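**Speaker notes: Women Voters and the Flirneck County Races**
Griker Civic Forum, August session

Open with the registration figures. Women make up a majority of registered voters in Flirneck, yet they hold 3 of the 11 seats on the county board. Pause before moving on.

State the Forum's position plainly: the Forum endorses no candidate. Our concern is whether campaigns address the issues women name when they are asked, chiefly child care, wages and conduct at work. 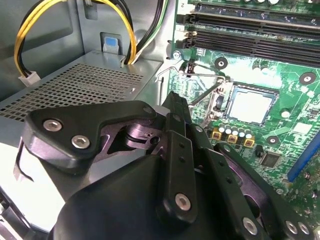 *Inside a desktop computer, with a black gripper in the foreground.*

Turn to workplace conduct. Both campaigns for the Baxter seat were asked whether county employees should be able to report harassment to an outside office. One campaign answered in full. The other referred us to its website, where the subject is not mentioned. Read both responses aloud, without comment.

Note that the present complaint policy expires in 2029 and that the next board will write its replacement.
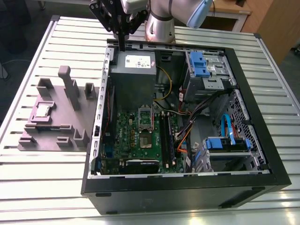 Nikis objected at the spring session that an outside office would mean little unless its findings were made public, and asked that every candidate be pressed on the point. Acknowledge the objection. The Forum has added it to the candidate questionnaire.

Take questions for the remaining time. Refer requests for polling tables to the Griker office.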